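Minutes – Cell Safety and Fault Review
Zirnia kitchen handling project, dual-arm bench
Tuesday, 2 pm, Willems building, lower meeting room

Present: Lotte Verhoeven (chair), controls, gripper integration, test operations, site safety
Apologies: Furkum (supplier representative)
Minutes taken by: test operations

1. Previous minutes
Accepted with one correction. Under item 3 the torque limit was recorded for the left arm. It applies to both arms.

2. Fault 2254 – unplanned release by right gripper
2.1 Test operations summarized the event. During the breakfast sequence the right arm was carrying a plastic cup over the table when the gripper opened to full stroke without a release command. The cup fell onto the cloth and rolled off the front edge. The left arm did not stop. It continued its approach to the toaster for a further 4 seconds until the operator pressed the emergency stop.
2.2 No injury. No damage to either arm. The operator was outside the marked line at the time.
2.3 Controls reported that the log shows a loss of communication with the right gripper immediately before the opening. On reconnection the gripper ran its startup routine, which includes a full open. The arm controller treated the reconnection as normal and raised no fault at cell level.
2.4 Gripper integration inspected the cable at the right wrist. The outer jacket is sound. The connector on the gripper side had backed off and could be moved by hand. The locking collar had not been tightened after the last fingertip change. The maintenance sheet has no line for this check.
2.5 The fault was reproduced on the bench by moving the connector with the arm at rest. The gripper opened in 16 of the trials and held in the others. Controls noted that the result depends on how long contact is lost. Short dropouts are absorbed by the driver.
2.6 Cause agreed as loose connector, with the startup routine as a contributing factor. Site safety asked that the second part not be dropped from the report once the collar has been fixed. Agreed.

3. Failure of the left arm to stop
3.1 Site safety considers this the more serious finding. The two arms share a workspace and a fault on one should hold both.
3.2 Controls explained that the arms are linked for collision and emergency stop only. Gripper status is read by each arm separately. This was a choice made at commissioning to avoid nuisance stops.
3.3 The chair asked whether the toaster was energized during the event. Test operations confirmed that it was. The operator switched it off at the power strip after the stop. Site safety pointed out that the strip is behind the right arm's base and that reaching it means leaning into the cell. To be moved.
3.4 There was a disagreement over the stop category. Controls prefers a controlled stop with the gripper holding, so that a load is not dropped. Site safety wants drive power removed. Left open until Celum replies on whether the grippers hold position with power off.

4. Interim measures
4.1 The cell may run at reduced speed with plastic tableware only. No glass and no liquids. The saucepan may stay on the table as an obstacle but is not to be lifted. The group noted its lid is glass and that it should be taken out of any sequence involving a grasp.
4.2 Collar check on both wrists before the first run of the day, signed by the operator.
4.3 Operator to stay at the stop button while either arm is working at the toaster.
4.4 Cables below the front edge of the table to be tied up. Raised by site safety as a trip hazard, not related to the fault.

5. Actions
5.1 Add collar check to the maintenance sheet – test operations – before the next run
5.2 Disable automatic full open on gripper startup, or confirm that it cannot be disabled – gripper integration
5.3 Route gripper communication loss to a cell-level hold on both arms – controls – December
5.4 Move power strip outside the reach envelope and fit a remote switch for the toaster – site safety
5.5 Written question to Celum on holding force without power – Lotte Verhoeven
5.6 Send fault log and connector details to Furkum – controls

6. Any other business
6.1 Spare gripper cables: 2 in stock. Gripper integration to order more with the next parts request.
6.2 Test operations asked if the sandwich sequence may resume. Permitted under 4.1.

Meeting closed 3:10 pm. Next review when 5.3 is ready for test.

Attachment

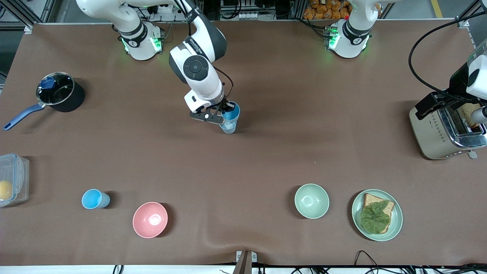 Dual-arm bench, right gripper holding cup, left gripper at toaster. Ref. items 2 and 3.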